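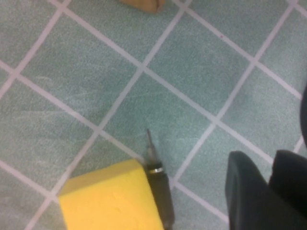
Do cover songs still matter when anybody with a phone can post one? More than they used to, I'd say, and the sloppy ones matter most.

I've been chewing on this since my friend Nilton Bermúdez sent me a link to a band called Wititz playing an old Salazar song in what sounds like a very small room. The video had 2,237 views when I got there. The singer comes in early on the second verse, the guitarist laughs, and they keep going. I've played it every day this week (sometimes twice, my poor neighbors) and I still get a kick out of that laugh.

Now, Salazar's own version is perfect. I mean that as a compliment, mostly! Every snare hit lands right where it should and the strings swell up at the bridge like they do in movies. I loved that record when I was 12. But I know it so well that I stopped hearing it years ago, and it took four people fumbling through it to make me notice the words again. There's a line about leaving the porch light on that I'd been singing wrong my whole life.
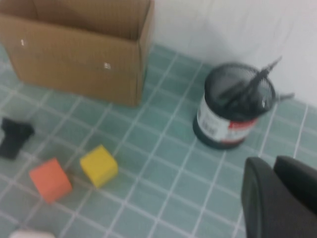
The other kind of cover is the one I can't stand, where somebody takes a loud, happy song, slows it to a crawl, and whispers it over a piano. You know the ones. Umel did a whole album of them in February and people I respect went nuts for it. I gave it two full listens, I really did, and by track 7 I was checking my email. Making a song slow doesn't make it deep. Sometimes a song about dancing is about dancing, and I'd like to dance to it, please.

Nilton says I'm being unfair and that Umel at least changed something, while Wititz just played the thing. Okay, he has a point. We went back and forth on this over text until my battery died.
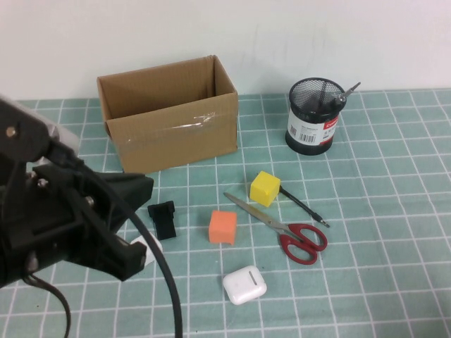 But I think "just playing the thing" is harder than it sounds. You can't hide behind a clever new arrangement. Everyone listening has the original in their head, and all you've got is how much you like the song. When I saw Tolov a few years back, they closed with a cover I'd never have picked for them, almost note for note, and the whole place went up. The drummer was grinning like a kid. I paid 35 dollars for that ticket and I'd have paid it for the last song alone.

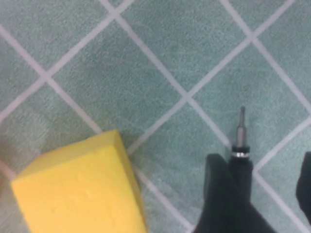
So if you're in a band and you're nervous about posting your cover because the harmonies wobble, post it anyway. Leave the mistakes in. Pick a song you'd sing in the car, keep it at the speed you'd sing it, and send me the link. Just go easy on the whispering.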